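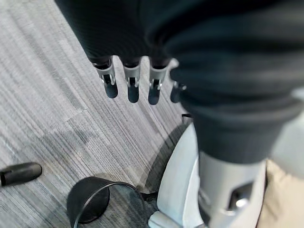

Flonton Chapel Books wrote:

> Before we go any further with the second printing, can somebody tell me
> whether the chapter on the 1840s split is staying as it is? I've had two
> letters from readers in the Skamus circuit who say their side of the
> meeting house quarrel gets a page and a half and the other side gets
> thirteen. I don't want to reopen the whole book. But if we're resetting
> the type anyway, now would be the time.
>
> Also, the index has no entry for Fesora. At all. I looked under
> "missions" and under "camp meetings" and found nothing.

Hi all,

Sorry for the slow answer, I was away for most of September and came back to a pile of list mail about hymnals (which I enjoyed, by the way, keep it coming).

On the chapter: I wrote most of it, so blame me for the page counts. The trouble is the sources. The group that kept the old meeting house also kept the minute books, and the group that walked out seems to have written down very little for the first few years. I had the minutes, two account books and a whole run of letters for one side, and for the other side I had one sermon and a list of pew subscriptions. I tried to be fair with what I had, but you can't get thirteen pages out of a pew list. Well, I can't!

That said, the readers have a point. When I went back over it last night I noticed that I call the ones who left "the seceders" all the way through, which is the minute book's word for them and not a kind one. They called themselves the Free Meeting. I'd like to change that everywhere, and it should be easy enough to do if we're resetting. I'd also like to add two or three paragraphs from the Dudás papers, which I hadn't seen when the book went to press in 2025. They're the preaching notebooks that came out of the farmhouse sale, for those who weren't on the list then. Most of the entries are just a place and a Bible verse, but there's one stretch in the winter after the split where the preacher starts writing down what people said to him at the door. One woman told him she'd walked past the old meeting house with her eyes shut. I would love to get that in.

What I don't want to do is even up the pages for the sake of it. Somebody suggested off list that we trim the material on the roof dispute, and I'd be sorry to see it go. I know it's long. But the roof is where the quarrel starts – they'd been arguing over who would pay for shingles for a year and a half before anyone brought doctrine into it – and if you cut that, it reads as though they all woke up one morning and disagreed about baptism.

Now the index. Yes, Fesora is missing, and it's worse than that, because the whole of chapter 3 seems to have dropped out. I checked a handful of other names from that chapter and none of them are there either. My guess is that the file the indexer got was an early one, from when chapter 3 was still going to be an appendix. I have a paper copy I marked up for my own use and I'm happy to type up the entries. Give me a couple of weeks.

While I have you, a few smaller things I've been keeping on a slip of paper inside the back cover:

The map on the inside front has the Skamus road on the wrong side of the creek. It's right in the text.

The caption for the communion tokens says pewter. The museum label says lead. I'd go with the label unless anyone knows better.

In the chapter on the women's prayer meetings, the same quotation turns up twice, once with "gladness" and once with "gladsomeness." The second is what's in the letter.

The footnotes in the last chapter restart halfway through, so there are two number 9s. I'm told this was fixed once already and then got unfixed.

About the print run, I'd vote for 900 again. I know the first one went faster than we thought it would, but a lot of those were church orders and I don't think the same churches will buy it twice over a few corrected footnotes. If the press gives us a much better price on a bigger run then I could be talked around.

One question back to Flonton: could you scan the two letters and send them to me? I'd like to write to both readers myself. One of them sounds like a descendant of the pew subscribers, and if there's a family Bible or a box of anything in an attic over there, I'd drive out tomorrow. Half of the Fesora material came to us that way, in a cookie tin, after a complaint about a misspelled surname.

I'll send the new paragraphs to the list when I have them in some kind of shape. Please be rough with them. Last time everyone was very polite and we ended up with two number 9s.

And does anyone still have the original file for the map? Mine won't open.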